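**White cable routing on a two-arm table cell**

**mdufour:** Our cell does small pick and place into a green dish on a taped mat. After nearly 3,000 cycles the white cable is stiff where it leaves the gripper. It hangs free and goes off the left side of the table.
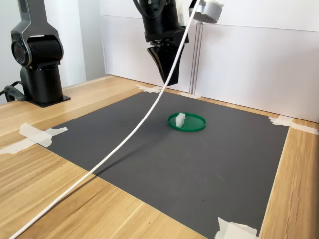 I want to clip it along the arm with two spare turns at the wrist. Any reason not to?

**keegan_b:** Do it. Ours at Pekbridge lasted once it was clipped.

**R. Arsenault:** I'd leave it loose. Clips put all the bending in one spot. We lost a cable at cycle 143 that way.

**keegan_b:** Then your clip was too close to the joint.

**cmorin:** Check the tape too. If the mat creeps, your dish position is off whatever the cable does.

**mdufour:** Tape gets redone every January, will check. Wider view:

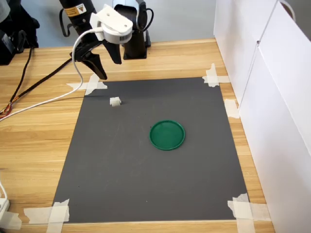 *Cable run from the gripper, mat taped down*

**R. Arsenault:** Leave more slack than you think at the wrist.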